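I keep getting asked whether expensive protective filters are worth it, so fine, a thread. Short version: I doubt it, and I've been buying them for years.
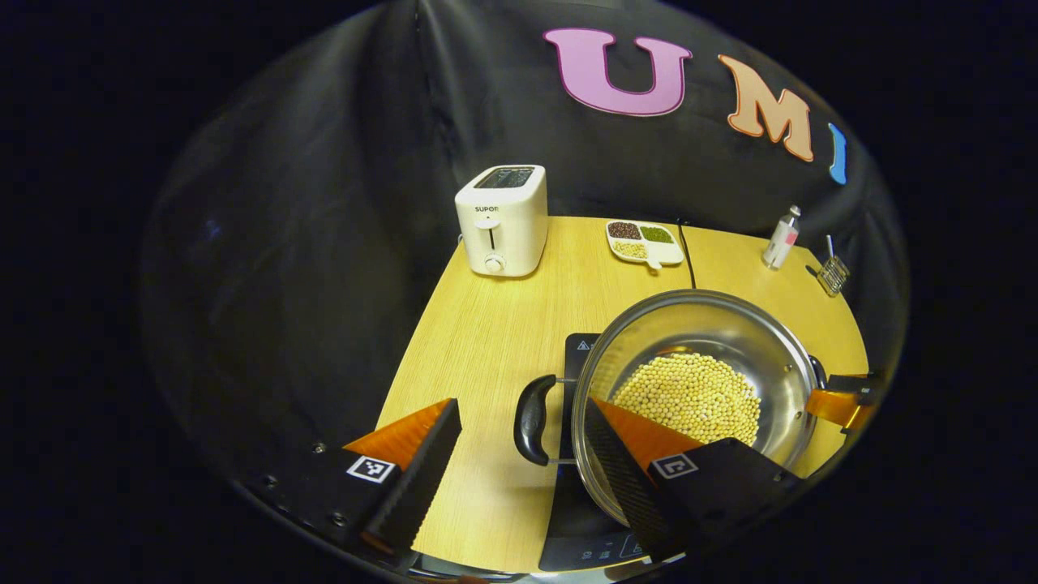 The latest thing in my inbox is the Bednárik clear filter. 77mm, "optically invisible," and priced at 306 dollars. For a piece of glass whose whole job is to do nothing.

The sales page shows a lens dropped on concrete, filter smashed, front element perfect. Great. Did anyone drop the same lens without a filter? I looked. They did not.

Front elements are thick. Filters are thin. A thin thing breaking in front of a thick thing tells me the thin thing is thin.

Zerrin Tatlı runs the repair counter at Pinville and I asked her what comes in after a fall. Mounts, mostly. Bent filter threads. Zoom barrels that grind. She sees scratched front elements too, and she said a few of those were scratched by pieces of the broken filter. One shop, so make of it what you want.

Now the "invisible" part. I shot the harbor at 11 pm with the streetlights in view, tripod, same exposure, filter on and filter off. With it on I got a row of little green ghosts mirrored across the water. Off, gone. My old 4 dollar filter from the used bin did the same thing, only uglier.

In daylight with the sun behind me I could not tell any of them apart at 100 percent. I had Taner Öztürkmen pick blind and he couldn't either. He was annoyed, having paid for the nice one.

Someone will say "but the coating passes 99.whatever percent of the light." Sure. The rest has to go somewhere, and at night it goes right across your picture.

"But what about resale?" Valeriano Moya buys used gear for a living and says he checks the glass with a flashlight and moves on. He has never paid a cent more for hearing a filter was on it since day one.

Where I do use one: blowing sand, sea spray, mud, anywhere I'd be wiping the front every few minutes. Also on the couple of weather-sealed lenses where the manual says the seal needs a filter to be complete. I read the manual. Try it.

The rest of the time it's a hood. Mine is a plain plastic Mikeo, it has hit a lot of door frames, and it makes flare better instead of worse.

If you own a 3,000 dollar lens and a filter helps you sleep, buy a decent midrange one and take it off at night. I have no quarrel with that. My quarrel is with the concrete video.

Replies are already telling me I got a bad copy. Possible. I'm borrowing a second one from Zübeyde Kozan in January and will shoot the same harbor, same lights. Full-size files go up either way.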